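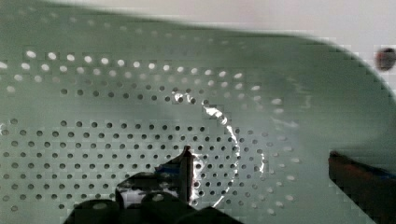 3.2 What people call the thing with the holes

I grew up saying colander. My co-author Norbert Orbán says strainer, and he says it for everything with holes in it, including the flat metal splatter guard I keep over my stove. We argued over this for most of a winter, and it ended up shaping the whole naming task, so I'd better explain how the list of kitchen words came together before getting to the numbers.

The Justness project started out as a study of how fairly people divide up chores. Part of the questionnaire asked people in Didport and Stulden to say who in their home puts away which items. That sounds simple enough! But as soon as two people in one home use two different words for one item, their answers stop lining up, and you get a household where he never puts away the strainer and she never puts away the colander and the poor thing seems to live in the sink forever. We lost a good part of our February pilot to this kind of trouble. So we went back and built a naming task to run ahead of the chore questions, with 142 adults, none of whom had been in the pilot.

Each person got a list of plain descriptions ("you pour pasta into it and the water runs out the bottom") and wrote down the first word that came to mind. Then they sorted the same items into places in a kitchen: on the table, next to the stove, in a cupboard, in the fridge, or wherever else they liked. We let them make up places. I'm glad we did, though it made the coding a lot more work, and I now know more than I ever wanted to about people's garages.

For the pasta item, 88 of the 142 wrote colander. Most of the others wrote strainer, and a few wrote sieve, drainer, or "the pasta bowl." Two people skipped it. Norbert would like it on record that he thinks the wording of the description tipped things my way, since a person who drains pasta is already halfway to thinking of a colander, and he may well be right. We kept both words in the final questionnaire, separated by a slash, and use strainer in the rest of this paper because it is shorter and because he typed up the tables.

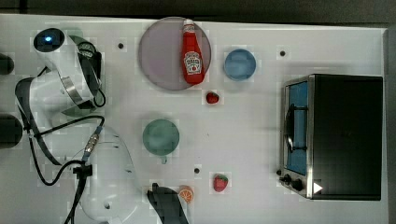
3.3 Things that have a home and things that wander

The sorting answers gave us more to chew on than the names did. Some items have a home that almost everyone agrees on. Plates go in the cupboard. The oven is where it is, obviously, and people who listed it at all did so with a little joke in the margin. Mugs were less settled than I'd guessed — a lot of people have a hook, or a shelf by the coffee maker, or (my favorite answer) "on the desk until there are no more mugs."

Ketchup was the real fight. I had it down as a fridge item when I drew up the coding sheet and didn't even give it a second thought. Norbert keeps his on the table, all year. The answers split along the same line, and people felt strongly enough to write whole sentences about it, which they hadn't done for anything else on the sheet. What interests us for the chore questions is that table people didn't count ketchup as something to be put away in the first place. If it lives on the table, then clearing the table doesn't include it, and whoever clears the table gets credit for a finished job with the bottle still sitting there. A fridge person in the same home sees a job left undone.

Fruit caused a smaller version of the same problem. Bananas were placed out in the open by nearly everyone. Strawberries went in the fridge, and oranges went anywhere at all. We ended up splitting "fruit" into separate items on the final form, which made the form longer than I wanted, but the answers got a good deal easier to read. A cut orange is another matter again, and several people asked us whether a slice was still fruit or already leftovers. We let them pick.

Figure 4. A round green strainer on a white tabletop, with a second green round item toward the upper right.
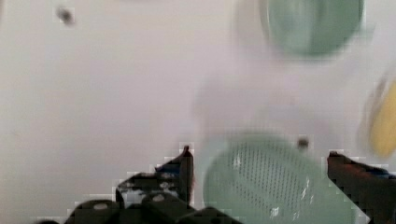 Lookalikes were the part of the coding I enjoyed least. A good number of people told us they sort their kitchen by shape and color first and by use second, so that anything round and hollow ends up in one stack, whatever it's for. I was doubtful until I tried it with our own items. Take the two green ones in Figure 4: the holes tell you right away that the nearer one is a strainer, but the other could be a bowl or a cup, and if you were putting things away in a hurry you might well reach for the same shelf twice. When we coded the answers by shape, the strainer fell in with the bowls. Coded by use, it went to the stove, next to the pots. We report both versions in the tables, and I'd ask readers to check which one they're looking at, because I've mixed them up myself at least once while writing this section.

We also asked people to name the one item in their kitchen that never gets put back in the right spot. I'd expected lids or scissors. 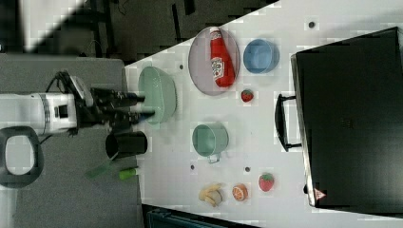 Scissors did come up a lot, and so did the can opener, but the strainer showed up more than either of us had guessed. People gave much the same reason over and over: it doesn't nest well, so it sits on top of the bowls, and then it has to come off every time someone wants a bowl, and it gets set down wherever there's room. One woman in Stulden wrote that hers had been "on its way back to the cupboard" since she moved in. We coded that one as wandering.

All of this went into the final item list, which we locked in July 2020 and called the Vida list, after the street Norbert was living on. It keeps double names where the naming task showed a clear split, and it adds a box reading "this stays out in our home" next to every item. The box is the change I'd push hardest on anyone planning a similar study. Without it, every item that lives on a table or a counter looks like a chore someone has neglected, and the homes that keep a lot of things out come off as much less fair than the people in them say they are.

The sorting task was run in 2 rounds, with the same sheet both times, and the second round was there mainly to see whether people would stick to their answers. Mostly they did. Ketchup people did not budge at all. The answers that moved were mostly for mugs and for the strainer, and we think that's down to the items having no settled place in those homes, though a few people may simply have tidied up between rounds. The chore questions themselves, and how we scored agreement between members of the same home, are covered in the next section.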